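Listas > Casa y ropa > Archivo > Marzo
Buscar en el archivo Palabra o remitente Ir

Re: Re: el método de doblar encima de la cama
Marzo, 22:40
Por Ramesh Tomar

Wanpen, compañeros de lista:

He leído dos veces el mensaje y sigo sin verlo claro. Copio la parte que me interesa discutir y contesto debajo, que luego los hilos se embrollan y acabamos hablando de perchas.

Wanpen Thongsuk escribió:
> Llevo todo el invierno con el método Previvine y no pienso volver
> atrás. La regla es sencilla: toda la ropa limpia va a la cama, nunca
> a una silla, y no se va una a dormir hasta que la cama está
> despejada. Cada prenda se coge por el centro, se levanta para que
> caiga sola y se dobla según ha caído. Ellos dicen que se hace una
> colada entera en 29 minutos. Yo tardo un poco más, pero el armario
> me ha cambiado la vida. Lo del reloj a la vista también ayuda mucho,
> probadlo antes de criticar.

Lo he probado antes de criticar, que conste. Lo que no he comprado es el cuaderno de Previvine, porque por lo que cuesta me llevo una tabla de planchar decente en Rastogi y me sobra para las pinzas.

Primero, lo de la cama. Que la cama sea la superficie más grande de la casa no lo discute nadie. Que sea la mejor para doblar, sí lo discuto yo. Es blanda, se hunde donde apoyas la rodilla y está a una altura pensada para tumbarse. Después de media hora inclinado sobre ella me dolía la espalda, y eso que mi cama es alta. En una mesa corriente el borde de la prenda queda recto a la primera. En un colchón hay que rectificar siempre.

A eso se suma la colcha. Si es lisa y clara, bien. Si es como la que tenemos en casa, azul pizarra con hojas enroscadas, flores y guirnaldas de bolitas en crema, una camiseta estampada encima es un jeroglífico. He llegado a alisar un pliegue que era dibujo de la tela de abajo. Ya sé que me diréis que ponga una sábana vieja encima, pero entonces hay que lavar también la sábana.

Segundo, lo de coger la prenda por el centro y levantarla. Con una toalla funciona. Con algo fino, de los tejidos que hacen bolsa por todas partes, al levantar un pellizco sale una tienda de campaña y lo que cae alrededor no tiene ni delante ni detrás. El rosa de lunares fue el que me convenció de que el consejo lo ha escrito alguien que solo dobla toallas. 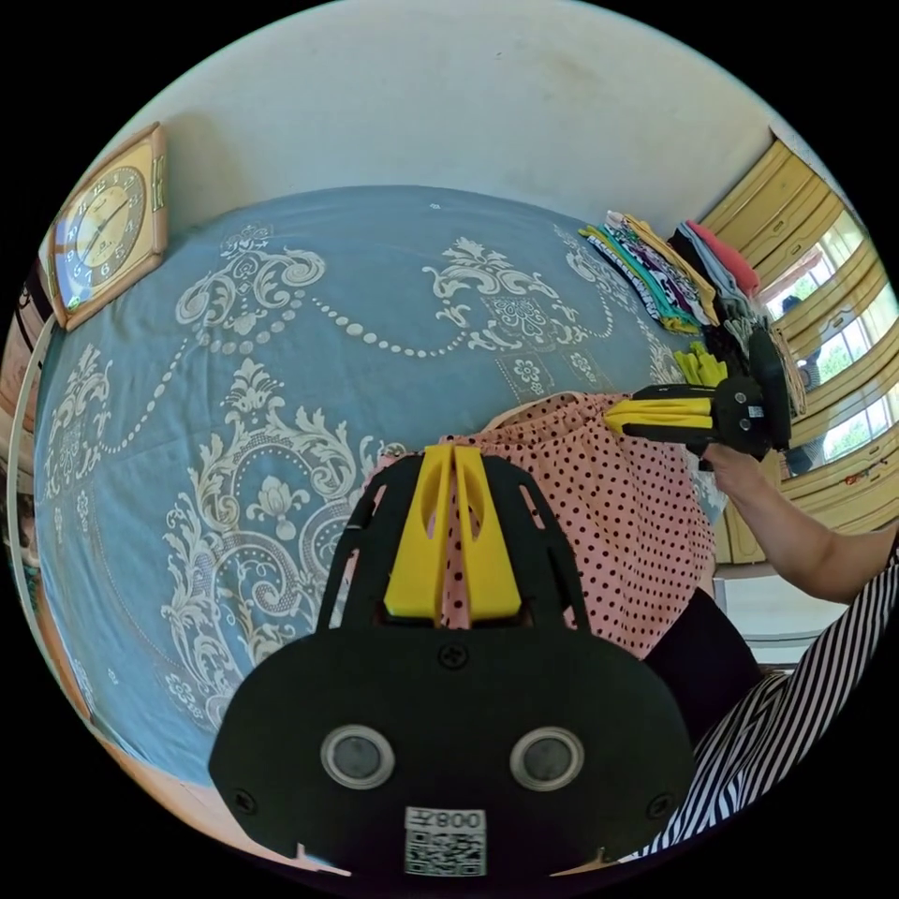 LO DEL RELOJ

Wanpen insiste en trabajar con el reloj delante. Muy bien, el mío está en la pared del cabecero, uno cuadrado con marco de madera clara y números de los de toda la vida, así que excusa no tenía. Empecé con una colada normal y a los 60 minutos me quedaban los calcetines. Repetí con menos ropa y más ganas, y tampoco. ¿Esos 29 minutos incluyen emparejar calcetines? ¿Incluyen darle la vuelta a lo que sale del revés? ¿Guardar en el cajón, o solo dejar el montón hecho? En la página no lo dicen. Sí dicen que hay 1.903 hogares contentos, sin explicar quién les ha preguntado ni cuándo. En Midville, que yo sepa, conmigo no ha hablado nadie.

Además, mirar la hora mientras doblo me hace doblar peor. Las últimas prendas las dejé de cualquier manera con tal de terminar, y al día siguiente las saqué del cajón y las volví a hacer. Ese rato no lo apunta nadie en la cuenta.

LO QUE SÍ ME QUEDO

Una cosa le concedo a Wanpen: no acostarse con ropa encima de la cama obliga a acabar. Antes la colada me pasaba casi 2 días en el cesto y ahora no. Pero para eso no hace falta método – basta con tener sueño.

Lo de las cajas Alodow para separar el cajón, que recomendabais en el hilo anterior, lo dejo para otro mensaje. Las medidas que publican no me cuadran con las de mi cómoda y prefiero comprobarlo con el metro antes de protestar.

Preguntas para quien siga el método, y pido respuestas concretas:

- ¿Qué hacéis con las prendas finas? ¿También por el centro, o por los hombros como siempre?
- ¿Alguien dobla de pie en la cama sin acabar sentado?
- ¿Quién ha cronometrado una colada entera con calcetines incluidos, desde el cesto hasta el cajón cerrado?

Wanpen, si tienes el dato, mándalo a la lista y no solo a mí, que así lo leemos todos.

Un saludo,
Ramesh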